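Trendance Home Tool Case with Molded Tray

Sold by Prellside Hardware and Home
Price: see in store or call the counter
Ships within 4 business days

We have sold a good many tool kits over the years, and the question we hear most often at the counter is a simple one: what should I buy for somebody who is setting up a first home? For a long time we would walk people up and down the aisles and put a little pile together for them, a hammer from one shelf and a tape from another, and then they would go home with everything in a paper bag. It worked well enough, but the bag ended up under the sink and the tape ended up who knows where. The Trendance case is what we reach for now, and we're very happy to have it on the shelf.

It is a kit for ordinary household jobs — hanging a shelf, putting together a bookcase, tightening the handle on a pot, getting a stubborn nail out of the back fence. Nobody is going to frame a garage with it, and if that's the sort of work you have ahead of you, please come and talk to us about the Bando range, which is heavier and priced to match. But for an apartment, a dorm room, a rental cottage or the kitchen drawer that has been needing attention since May, we think it's a lovely thing to own.

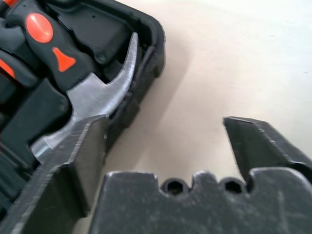 The hammer is the tool most people will use first, and it's the one Daichi Mizuno, our buyer, was fussiest about when he was choosing between suppliers. He wanted a proper claw hammer, something a grown-up could swing with confidence, and he turned down a couple of kits that were otherwise very nice on account of the hammer being too light. He also liked the way it sits in this one: the head is bright silver, so it shows up nicely against the black plastic, and you can see at a glance whether it has been put back. Give the claw a wipe with a dry cloth after you've used it outdoors and it should stay handsome for years.

About the case

The case is molded black plastic with a raised, rounded rim, and the inside is divided into compartments that hold the tools. We like a molded tray because everything has a home, and it makes tidying up a pleasant little job at the end of a Saturday sort of project (children enjoy helping with this part, we find!). If a tool seems reluctant to go back, don't force it. Turn it around and try it the other way, and it will usually settle right in.

To clean the tray, take the tools out and use a soft brush for the crumbs and sawdust, then a damp cloth with a drop of dish soap. Let it dry with the lid open before you load it up again. Please keep it off the radiator and out of the back window of the car in summer, as any plastic tray can lose its shape with enough heat.

Goes well with

Ambrose picture hanging assortment, box of 100
Ambrose felt furniture pads, pack of 20
Bando canvas work apron, one size

Returns and spares

If something isn't right, bring the kit back with your receipt and we'll put it right or give you your money back. We can order single replacement tools for most of the kit, though these take a little longer to reach us than the full case does, so do call ahead before making the drive. Gift wrapping is free at the Prellside counter, and we're glad to tuck a handwritten card inside the lid if you tell us what you'd like it to say.

Page last updated September 17, 2024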